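04.12.2022, Zelle Stendska

Greifer öffnet und schließt nach Quittierung von selbst. Wichtig für alle, die an der Zelle arbeiten, bitte bis zum Ende lesen. Ich schreibe ausführlich, weil wir den Fall im Mai schon einmal ähnlich hatten und damals fast nichts notiert wurde.

### Was war geplant

Prozessoren aus den Altrechnern von Sadach entnehmen und in die Ablage legen. Kühler und Lüfter waren vorher von Hand abmontiert, Wärmeleitpaste grob abgewischt. Der Hebel am Sockel wird noch von uns geöffnet, der Roboter soll nur greifen, gerade nach oben abheben und ablegen. Programm wie letzte Woche, keine Änderung am Ablauf. Geändert war nur die Firmware vom Greiferregler (Ikonen), die Ívar am Vormittag eingespielt hat. Im Laufzettel stand das nicht, ich habe es erst auf Nachfrage erfahren.

### Was ist passiert

Die ersten Rechner liefen ohne Befund. Beim siebten ist der Arm nach dem Abheben stehen geblieben, mit dem Teil zwischen den Fingern. Meldung auf dem Panel:

```
E 608 Greifer: Sollkraft nicht erreicht
Schutzstopp Kategorie 2
Achsen: Halt, überwacht
Greifer: Zustand unbekannt
```

Ívar hat die Schutztür geöffnet, damit er nachsehen kann, ob der Prozessor richtig sitzt. Das ist in Ordnung, dafür ist die Tür da. Die Achsen waren sicher gehalten, die Lampe auf der Säule zeigte gelb. Ich stand am Panel und habe den Fehler quittiert, ohne vorher zu fragen, ob er mit der Hand draußen ist. Das war mein Fehler und ich will es hier nicht kleiner schreiben.

In dem Moment hat der Greifer eine Referenzfahrt gemacht: ganz auf, kurz warten, ganz zu. Der Arm hat sich dabei nicht bewegt. Die Tür war offen. Ívar hatte den Zeigefinger in der Nähe der rechten Backe und wurde am Fingernagel erwischt. Kein Blut, ein roter Streifen, Eintrag ins Verbandbuch ist gemacht. Der Prozessor ist gefallen und liegt jetzt in der Schachtel »nicht verwenden«. Ob er beschädigt ist, habe ich nicht geprüft.

Danach Not-Halt gedrückt, Zelle gesperrt, Schlüssel bei mir.

### Warum die Finger sich bei offener Tür bewegen durften

Ich habe den Rest des Tages damit verbracht. Stand bis jetzt:

Die Tür wirkt auf den sicheren Halt der Achsen. Der Greifer hat eine eigene Versorgung und wird über den Feldbus angesteuert, er ist in der Sicherheitsfunktion gar nicht enthalten. In der Risikobeurteilung vom Aufbau steht dazu der Satz: »Klemmkraft gering, Bewegung nur durch Ablaufprogramm.« Mit der alten Firmware war die zweite Hälfte von diesem Satz richtig. Der Regler hat nach einem Fehler gewartet, bis das Programm einen Befehl schickt, und das Programm schickt bei offener Tür keinen.

Mit der neuen Firmware gibt es einen Parameter für das automatische Referenzieren nach dem Löschen eines Fehlers. Er ist ab Werk eingeschaltet. In den Versionshinweisen steht er auf der zweiten Seite unter »Komfortfunktionen«, ich habe ihn zweimal überlesen. Das Löschen kommt von der Quittiertaste am Panel direkt zum Regler durch. Unser Programm ist also gar nicht beteiligt und kann es auch nicht verhindern.

Den Satz »Klemmkraft gering« möchte ich ebenfalls streichen. Für die Finger, mit denen er geschrieben wurde, mag er gestimmt haben. Die jetzigen Backen sind schmaler und aus Metall, die gleiche Kraft kommt auf viel weniger Fläche an. Wer das beim Umbau hätte nachtragen sollen, weiß ich nicht, vielleicht ich.

### Warum überhaupt der Fehler 608

Das ist die andere Frage und sie ist noch offen. Sollkraft nicht erreicht kann heißen: Das Teil rutscht, der Finger gibt nach, oder der Regler misst falsch.

Nachgestellt mit Freigabe über den Zustimmtaster, Tür zu, Hände am Panel. Referenzieren vorher ausgeschaltet und am Gerät kontrolliert, dass es wirklich aus ist. Ausschuss-Prozessor genommen, im Schritttempo gegriffen und vor dem offenen Gehäuse angehalten.

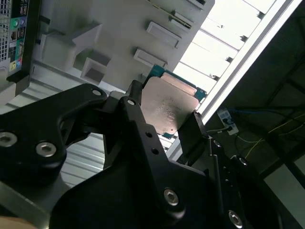

AG Demontage und Wiederverwendung, Robotiklabor

Stellung zwischen den Fingern beim Anhalten: Der Prozessor ist deutlich verdreht, er liegt diagonal. Die rechte, schmalere Backe drückt an der unteren rechten Kante an. In der Simulation von Milstead greifen beide Backen in der Mitte der Kante. So eine Ecklage ist dort nie vorgekommen, weil das Modell den Sockel als exakt ausgerichtet annimmt.

Auf dem Heatspreader sind noch helle Rückstände. Ob sie mit dem Rutschen etwas zu tun haben, kann ich nicht sagen. Die Backe sollte am Rand greifen und der Deckel wäre dann egal. Wenn das Teil aber kippt, ist er vielleicht doch im Spiel. Für den nächsten Versuch ein Teil mit Alkohol reinigen und eines nicht, sonst alles gleich lassen.

Schrauben an beiden Fingern mit dem Drehmomentschlüssel nachgeprüft, alle fest. Damit ist der nachgebende Finger für mich unwahrscheinlich, aber ich habe nur die Schrauben geprüft und nicht die Führung im Inneren.

Alte Firmware zum Vergleich wieder aufspielen ging heute nicht. Das Werkzeug von Ikonen verlangt eine Freischaltung für den Rückschritt, Anfrage ist geschickt. Solange wissen wir nicht, ob auch die Kraftmessung in der neuen Version anders arbeitet. Im Fehlerspeicher stehen übrigens zwei ältere Einträge mit der gleichen Nummer, ohne Zeitstempel. Die können also auch vor dem Update entstanden sein. Bitte melden, wer so etwas gesehen und einfach weggedrückt hat, ich schimpfe nicht.

### Gilt ab sofort

- Zelle bleibt gesperrt für den Automatikbetrieb. Handbetrieb nur Ívar oder ich, und nur zu zweit.
- Bei einem Fehler am Greifer wird zuerst der Stecker der Greiferversorgung gezogen (grauer Schaltkasten hinten, Beschriftung X7). Danach erst die Tür.
- Der Greifer lässt das Teil ohne Strom nach einigen Sekunden los. Vorher die Schaumstoffmatte unterlegen.
- Quittieren darf nur, wer selbst an der Tür war und sie geschlossen hat. Mit lauter Ansage.
- Firmware einspielen nur mit Eintrag im Laufzettel, auch wenn es »nur ein kleines Update« ist.

### Zu tun

- Greiferversorgung über das Sicherheitsrelais der Tür führen. Ein Kontakt ist frei, ich habe im Schaltplan nachgesehen, aber noch nicht im Schrank gemessen. (ich)
- Quittiertaste vom Regler trennen, Löschen nur noch über das Programm und nur bei geschlossener Tür. (Ívar)
- Parameterliste vom Regler vor und nach dem Update vergleichen. Wir haben eine Sicherung vom Mai, hoffentlich vollständig. (Ívar)
- Risikobeurteilung, Abschnitt Greifer, neu schreiben. Entwurf von mir, gegenlesen muss jemand, der an der Zelle nicht arbeitet.
- Drehlage vom Prozessor vor dem Zugreifen mit der Kamera messen und bei zu großem Winkel abbrechen. Grenzwert noch festlegen.
- Sadach informieren, dass die Lieferung der sortierten Prozessoren später kommt.

### Nachtrag am Abend

Ívar Fogh hat gelesen und möchte ergänzen, dass die gelbe Lampe für ihn bedeutet hat: alles steht. So steht es auch auf dem Schild an der Tür. Das Schild ist dann falsch, solange der Greifer nicht dabei ist. Ich habe es mit Klebeband überdeckt und einen Zettel dazu gehängt, ein neues kommt nach dem Umbau.

Finger tut beim Tippen noch weh, sonst gut. Er soll morgen zum Betriebsarzt, wenn der Nagel dunkel wird.

Die Kurven der Motorströme liegen im Ordner Greifer auf dem Laborrechner. Beim siebten Rechner steigt der Strom an, fällt kurz ab und steigt wieder, für mich sieht das nach Rutschen aus. Bei der Nachstellung fehlt dieser Knick, obwohl das Teil auch schief lag. Das verstehe ich noch nicht.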